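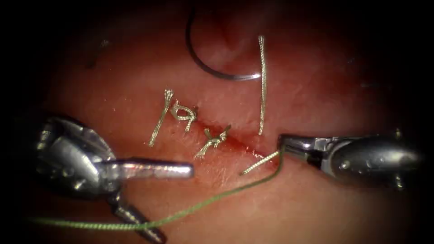

How long should the tails be when you cut the thread after a knot?

For braided thread on the practice evenings, leave them as long as the small nail of your little finger is wide, and cut both to the same length if you can.

This question came to us more than any other after the last evening at Arthorpe, so we give it the first place in this issue. It is a small matter, but the people who asked it were right to ask. Our written sheet said only "trim short", and short is a different thing for each person.

Interrupted stitches, for those who missed the evening, are stitches where every one is tied and cut by itself before the next one begins. In the picture three are finished in a row along the cut, and the needle is lying above with its thread already going down to the edge of the wound for another. The three have their own small differences. The one on the left has kept one long tail, and the one on the right has several frayed ends which spread out like an X. We think it is useful to look at such a row slowly, before you pick up your own needle, and to ask yourself which of the knots you would be content to have tied.

About the fraying. Braided thread is made of many fine fibres, and when it is cut they like to open. Some of you were worried that this is a fault of the knot. It is a question of the cut end and the knot can be perfectly sound behind it. What helps is sharp scissors, used near the tips, with one clean closing of the blades. If you chew at the thread with a tired pair you will get a little brush each time. Two pairs from the blue box have now gone for sharpening. Please tell us if you meet another bad one – do not put it back in the box quietly.

A too long tail has its own trouble. It lies down across the place where the next stitch should go, and then it is caught under the new loop. Several people lost a good knot in this way and had to cut it out. When you leave a tail long, turn it away from the direction in which you are working.

Spacing was the second subject. Beginners often put the first two stitches very close and then, when they see how much of the cut is still open, they make large steps to the end. Decide the distance before the first stitch and keep it. On the practice pads you may mark the places with a pen. On tissue you will have to do it by eye, and for this reason we ask you to use the pen less and less from one evening to the next.

Then the tension. The edges should come together and touch, and there you stop. If the edge rises or folds under the knot, it is pulled too hard. We know that with braided thread there is a temptation to pull once more, for the thread holds so well and gives a feeling of safety. Please resist it. The first throw decides how the edges lie, and the throws after it are only there to keep what the first one did. Lay them flat and change direction each time.

One more word on the needle. It is curved, so let it travel on its curve. Turn the wrist and follow it through, and take hold of it again well behind the point. A needle that is held by the point becomes blunt very soon, and after that every stitch costs more force than it should. Between two stitches, put it down where you can see all of it.

For practice at home, the Flonport pads are good enough and last a long time if you use both sides. The softer Phuthong pad is nearer to tissue but it tears when you pull too hard, so it is maybe better as a second pad than a first. We have 8 of the soft ones to lend. Write your name in the book at the door when you take one, and bring it back also if it is torn, we can use the pieces.

The Triltomach thread has arrived as well. It comes on a reel of 500 metres and is for practice only, it is not sterile and must never leave the practice room for any other use. Cut what you need for the evening and leave the reel on its holder.

The next practice evening is on Tuesday, in the same room at Arthorpe. The door is open from half past five and we begin at six. There are 10 places at the tables and they are given in the order in which you write to us. Those who came last time may come again, but if we are full we will first take the new ones. Please bring your own scissors if you have a pair you like.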